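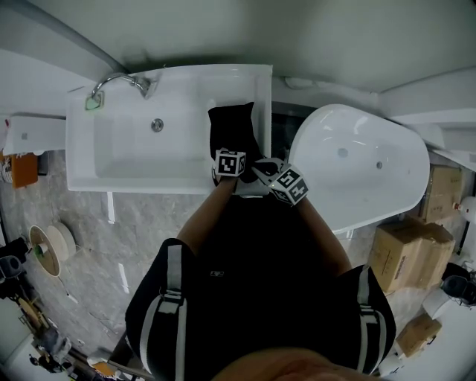 How do I get started writing songs with a partner when neither of us reads music?
Posted by Kidus Degefa

My cousin and I have been playing together since September, me on bass and him on guitar, and we have a pile of half-finished ideas. Every time we try to turn one into a real song we lose track of who was playing what. Do we need to learn notation first?

musthorpe_strings
You can leave notation alone for now and write with chord names and a cheap recorder. My old band, Terkix, played for 11 years and I don't think we owned a sheet of staff paper between us! What we did have was a notebook with the words on the left page and the chords on the right, and whoever came up with a part had to record it before we went home – even a minute of it, even sloppy. Say the key and the tempo out loud at the start of each recording. We'd mumble "A minor, 80" and it saved us so many arguments later on. As for the half-finished ones, try playing two of them back to back in the same key. Our best chorus (a song called "Ayele", which maybe 60 people ever heard) started life as the verse of something else. And since you're the bass player, don't just sit on the root notes while he hunts for a melody. Move your note under his chord and see if it gives him somewhere new to go.

Rurnent
Agree on the notebook. Also decide early how you split the credit, and write it down. Fifty-fifty on everything is easiest with family.

oldpickup921
just learn tabs, took me a weekend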